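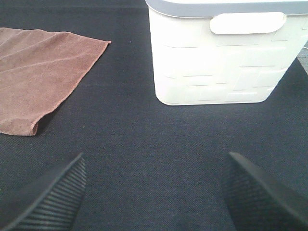

Lachlan Doolan
Suvenmont Shared Workshop, Hotine Street

3. The Towel Task

3.1 Work area

The arm was built on a bench in the shared workshop at Suvenmont, and all the tests in this section were made on the same bench. The bench top is covered with a dark cloth. In our first tests we worked on the bare top, and the reflections of the ceiling lamps made the segmentation unstable. With the cloth this problem became much smaller, although a new one appeared, which is discussed in Section 3.3.

The task is simple to describe. A microfiber towel lies on the cloth, and beside it stands a white storage bin. The arm must take the towel, lift it over the rim of the bin and let it go. Figure 1 shows the view from the wrist camera with the gripper open and the brown towel on the left side of the bin. We did not fix the bin to the bench, so small changes of its position are part of the task.

Figure 1. Wrist camera view of the work area. The two ribbed fingers enter from the bottom; the towel and the bin are in the upper half.

3.2 Gripper

The gripper has two fingers, which were printed in the workshop and mounted on an Evby servo. The inner faces carry parallel ridges. The first version had smooth faces, and the towel slipped out of them in many trials when the arm began to lift. We tried also a rubber strip glued on the smooth face. It held the cloth well, but the glue became weak after two days of use and we returned to the printed ridges.

The fingers are visible in the wrist view at all times. We consider this useful, because the opening can be checked in the same picture as the object. It has also a cost: the lower part of the view is partly hidden, and an object very near to the gripper can be lost. For this reason the approach begins from a height where both the towel and the bin can be seen, and the grasp point is chosen before the descent.

3.3 Choice of the grasp point

A flat towel is difficult to take with two stiff fingers. If the fingers close on the middle of it, they often slide over the surface and take nothing. A fold or a curled edge is easier, as there is some height to hold. In Figure 1 such a curl is visible at the lower border of the towel, with a thin shadow under it. Our method looks for this kind of shadow line along the towel outline and puts the grasp point at its center.

On the dark cloth the shadow has low contrast, and this is the new problem mentioned before. The bin makes it worse. It is very bright, and when automatic exposure is used the camera reduces the brightness of the whole picture, so that the shadow almost disappears. We therefore set the exposure by hand at the start of each session, using the towel and not the bin as the reference.

3.4 Trials

In May we made 312 trials with the final fingers. The servo was replaced one time during this period, and the controller, a Halliday board, was kept the same. In 11 trials the program stopped before the grasp, as no shadow line was found. These trials are kept in the results and are counted as failures.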